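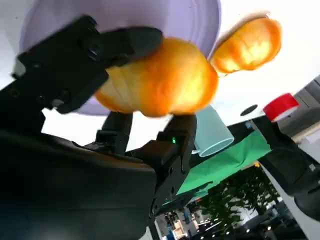
Home Forums Bread & Pastry Members Log in
Search this board... Go
2 min read

Crescent rolls: cold butter or soft?

tillis_baker
Hello all! I've been making crescent rolls since September, using the old Pastetico booklet, and mine keep coming out more like dinner rolls (tasty ones, mind you, my neighbors in Toledo eat every last one). It says 400 degrees for 11 minutes and soft butter. Is it the butter?

wavus
Oh, it's the butter, dear. Soft butter soaks right into the dough and there go your layers. I keep mine in the fridge until the very last second - and the rolling pin too, if there's room beside the milk.

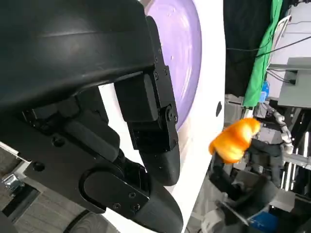
Then I fold, chill for half an hour, and fold again, and I do that three times even when I'm tired and would much prefer to sit down.

crumbs131
I have to disagree, kindly! Cold butter just cracks and pokes through for me. Cool but bendy is what you want.

wavus
Well, my kitchen is a warm one, so maybe we're both right. I still say cold.

tillis_baker
Thank you both! I'll try a batch each way and let you know on Page 2.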